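The demonstration kitchen came to Ustport on a Wednesday, in the hall behind the bowls club, and because there was nothing else on I went.

It was put on by a firm called Wilov, who were selling what they called a countertop service. You paid them monthly, and they sent you an arm, and the arm tidied your kitchen bench. It also turned things over in a pan, if you had the upper plan. On the lower plan you turned things over yourself.

I should say I write the appliance column for the Tastlow paper, which runs to 33 lines in a good week and fewer if the tide tables are long. I have reviewed a kettle that whistled in two keys. I have reviewed the Valentini bread oven, at length, and been asked by its makers to stop. So when the young man from Wilov saw my notebook he steered me past the pensioners and the free biscuits to a chair with arms on it, and gave me a brochure that smelled of new car.

"You won't be able to try the arm today," he said. "The arm is in transit."

"From where?"

"It's a staged rollout," he said, and went to find me a coffee.

What they had instead of an arm was a screen. On the screen you could order the arm to do things in a kitchen that did not exist, and it would do them, or have a go. You typed your instruction into a box. The woman ahead of me typed PUT THE KETTLE ON, and was told that there was no kettle, and would she like to see the bowls. She said she had bowls. She took two biscuits and left by the side door.

I sat down. My first instruction was TIDY UP, which I thought was fair, given that it was the name of the service. The box considered this for some time. Then it asked me what I meant by up.

I have been married, so I was ready for this. I typed that I wanted the things which did not belong in a kitchen taken out of the kitchen. The box asked me to define belong. I told it to start with the hammer. It asked whether I was a tradesperson, as tradespeople had their own plan, with a helmet included.

By now a small queue had formed and it had opinions. A man in a fleece thought I should be firmer. A girl in school uniform thought I should say please, and I did, and it made no difference, though she looked at me more kindly afterwards. Somebody further back wanted to know if it did gutters.

The young man returned with the coffee and leaned over my shoulder. "Most of our customers find it helps to begin with what the arm would like to do," he said.

"And what would it like to do?"

"It's very good with a spatula."

I pointed out that there was little enough to cook and nothing to cook it on. He agreed. He said that was a kitchen issue and Wilov only handled the arm side. If I wanted the kitchen side there was a partner firm, and he had their brochure too, and it smelled exactly the same.

So I typed PICK UP THE SPATULA, and the whole hall went quiet, the way a hall does when the raffle is about to be drawn. I won't pretend I wasn't leaning forward. There is something about being waited on, even by a drawing. My late aunt had a tea trolley with one bad wheel and she never got over the pleasure of having it arrive.

The brochure, which I read while we waited, promised 76 household tasks. I went down the list with a pencil. Nine of them were stirring. One was "accompany", with no further details. Watering the plants was on there, under Premium, and so was "respond to guests", which I'd have thought would depend on the guests. In the small print at the back it said the service was not suitable for homes with low ceilings, high winds or sentimental objects.

I asked the young man about that last one.

"It's more of a legal thing," he said.

"But what happens to them?"

"Nothing happens to them. They get put where the arm feels they should go." He thought about it. "You'd get a map."

The man in the fleece asked for a brochure after that. I believe he had a china shepherdess in mind, from his wife's side.

I'll give Wilov this, the cancellation terms are generous. You may stop at any time in the first four months, and they will come and unbolt the arm at no charge, leaving only the holes. The bench remains yours. If you don't own a suitable bench they'll rent you one, and it was at this point in the afternoon that I began to understand how the young man had come by his shoes.

My editor wanted a verdict by six. I have never liked verdicts. With the kettle I said it was a kettle, and had two letters of complaint, both from the same house. But I'd drunk their coffee and had the good chair for nearly an hour, and I felt I owed them a proper look, so I put the notebook down, took my glasses off, cleaned them on my tie, and turned back to the screen to see how my instruction was getting on.
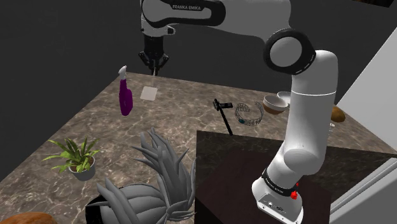

"Is it thinking?" asked the girl in the school uniform.

The young man said thinking was on the upper plan. I gave it three stars and asked if there were any biscuits left.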